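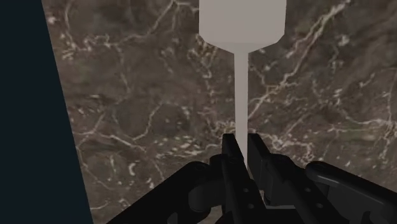
Limescale is calcium carbonate, and most of the advice about removing it is advice about acid. The reaction is the same whichever bottle you buy: acid plus carbonate gives a soluble salt, water and carbon dioxide. It follows that the surface under the scale matters more than the scale does. Marble is calcium carbonate too, so a brown stone with white veins running all over it, jagged and branching, will react with the descaler in the same way as the crust around the tap. The dull patch left behind is called an etch. It is a change in the surface itself and no cleaner will lift it.

I have been keeping notes on this since November, when we moved to Plindholm and the kettle furred up inside a fortnight. The water here is very hard. At the old place I descaled perhaps twice a year and gave it no thought. Here I needed a routine, and I wanted one that did not involve buying a branded sachet every time.

The kettle was the easy part. Citric acid powder, two level teaspoons to a litre of cold water, left for an hour. Cold matters. If you boil a strong citric solution in a badly scaled kettle you can end up with calcium citrate, a white solid that dissolves poorly in hot water and sticks to the element. I did this once and spent an evening with a nylon brush. Starting cold and topping up with warm water at the end has given no trouble.

I tried Zakel first, as the corner shop stocks it. It worked. It also cost far more per descale than plain powder bought in a 991 g tub (an odd size, and I have no explanation for it). Dando was the second one I tried, a liquid, and I stopped using it in the kitchen because of the smell.

For taps I now use a cloth soaked in the same solution, wrapped round the spout and held with an elastic band for 20 minutes. Chrome on brass tolerates this. Worn plating does not, and the bare metal will discolour. Gold-coloured finishes I leave alone apart from soap and water.

The stone windowsill in the bathroom gets no acid at all. The order of work there is as follows. Dry it first. Scrape the thick deposits with a plastic card held nearly flat. Wash with a drop of washing-up liquid in warm water, rinse, dry again. Anything that remains stays where it is. A faint ring is easier to live with than an etch, and an etch needs repolishing.

Sealers are often suggested. A penetrating sealer slows down staining by oil or coffee by filling the pores. It does very little against acid, which attacks the face of the stone. I sealed the sill anyway, then put a drop of vinegar in the back corner, under where the plant goes. It left a mark in a few minutes.

A water softener would deal with most of this at source. The quote I had did not include moving the stopcock, and the cupboard is 200 mm too shallow for the unit they wanted to fit. I have asked about a slimmer one. Until then it is the tub of powder, with a lid that shuts properly, as citric acid takes up moisture from the air and sets into a lump.

Posted 16/03/2023
Filed under: House, Water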